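Set the Table, Fold the Table!
Home Detectives, part 4
By the Gristham Kids' Page team
Dec 12, 2022

Have you ever looked – really looked – at a folding table? It's one of the cleverest things in a house! When it's mealtime, it stands up strong. When you need room to play, it can fold away flat.

The secret is in the legs. On lots of folding tables, two sets of legs cross over in the shape of an X. The place where they cross works a bit like the middle of a pair of scissors. Open them wide and the top sits steady. Close them and the whole table goes skinny enough to slide behind a door (ask a grown-up to help, because those legs can pinch!).

Now for the patterns. Marble is a rock, and its swirly lines are called veins. Real marble is very heavy, so many tables just wear a marble pattern on top. You get the colours and swirls without the weight!
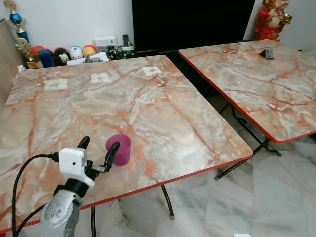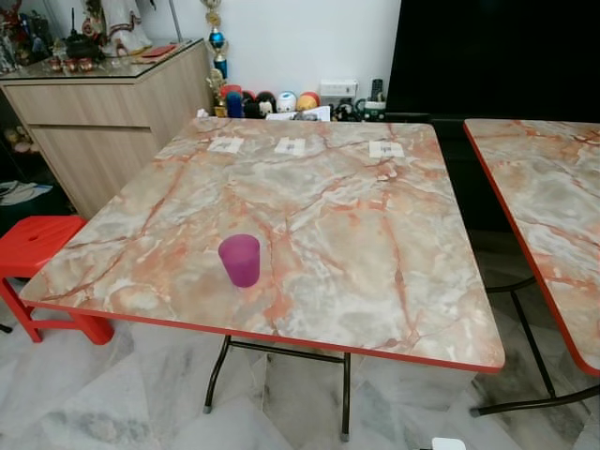
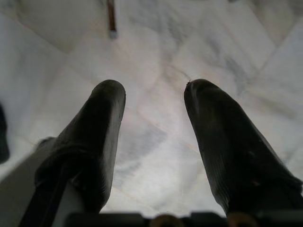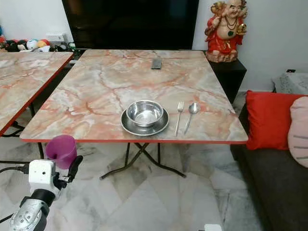
Marble patterns, high and low. The last picture has a place setting with a plate, bowl, fork and spoon.

Stainless steel dishes are great for families. They don't smash if you drop them, and a shiny bowl makes a funny mirror. Look inside a clean one at home and your face might be upside down!

Try it yourself: put your plate in the middle and your bowl on top. Your fork and spoon can go side by side on the right, or one on each side – families do it differently. Then add a cup. How many veins can you follow with your finger before dinner's ready?

Next time, in March: why do stools have holes in the seat?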